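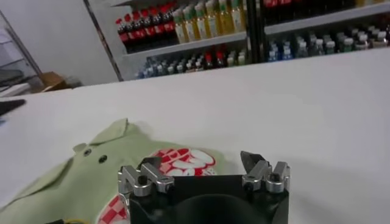 Stop giving people shirts. I mean it. Every employer, every bank, every fun run, every regional cheese fair – stop. I've been meaning to write this since August and it's now November 2025 and another one came in the mail yesterday, so. Quick and angry, sorry. You know the type of thing. Mint green polo, collar that won't lie flat, big red and white logo on the chest with a checkered pattern behind it. A perfectly decent garment until someone decided it also had to be a billboard. Take the logo off and I would wear that to dinner. Leave it on and it's for painting the fence.

I worked nine years at Inditent. Good people mostly. In nine years I got 10 shirts and two raises. I'm not saying one caused the other. But I sat in enough meetings to know that the shirt money was always there and the other money always needed "a conversation in the new year." Rahel Hollenstein ran our floor and she once did the math out loud, in front of everybody. 1265 shirts, for an anniversary. She asked if anyone had considered just letting us go home at lunch that day. Silence. Then we got the shirts.

Mine was an extra large. I am not an extra large. They order by guess, always have, and the guess is always wrong in the same direction.

What bugs me most is the thank-you part. A gift is supposed to be about the person getting it. A shirt with your own name on it is about you. If my sister gave me a sweater with her face on the front I'd laugh, and then I'd wonder if she was ok. When a company does it we're supposed to line up and say how soft it is.

And the clothes themselves! Somebody grew the cotton, somebody sewed the placket and set the buttons. Real work, skilled work, on something that gets worn once for a group photo. My neighbor Norbert Tichý sorts donations at the thrift store in Plimitz two mornings a week and he told me they've got a separate bin for event shirts now. Nobody buys them. Who wants to walk around as staff at somebody else's picnic. They go for rags, 40 cents a bag.

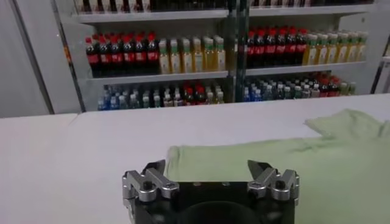 Rags are fine, by the way. I like a rag. A soft old tee cut in four is the best dust cloth there is and I will fight anyone selling microfiber. But you shouldn't have to print a slogan on a rag first and ship it halfway round the world.

People push back on this. Urs Baumgartner, who I respect and who is wrong, says his Camenzind choir shirt is the one thing he'd save in a fire. Ok. Sure. But Urs sang in that choir for 30 years – he earned that shirt, he picked the color, he fought with Engelbert Auer about the color. It belongs to him. That's membership. My complaint is with the ones that turn up unasked, in plastic, with a card signed by a department.

There's also the argument that free clothes are free clothes and some folks need them. True, and I was one of them for a while. At 19 I lived in giveaway tees. I would have loved a plain one. Just one plain one, so I didn't go to a job intervew advertising a tire shop. Plain costs less to make too, no printing. So if helping is the idea then help.

What would I do instead. Cash, obviously. An afternoon off. A decent sandwich. When the ferry office at Grolirholm turned 70, Sólveig Þórarinsdóttir, who manages it, gave every worker a blank envelope with money in it and a loaf of rye bread. No logo on teh bread. People there still talk about it.

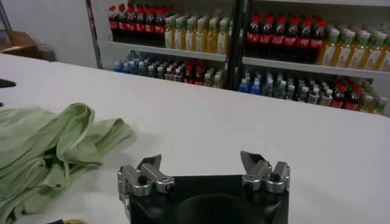

White tabletop, overhead light.

Anyway. I cleared out my closet last weekend, spread the whole lot out on the table and made two piles. Things I chose. Things that happened to me. The second pile was bigger and I'm fifty-three years old. Kept the tire shop one. Everything else goes to Norbert's bin, and if you're on a planning group somewhere right now and the email says "sizes by Thurs please" – just don't answer it.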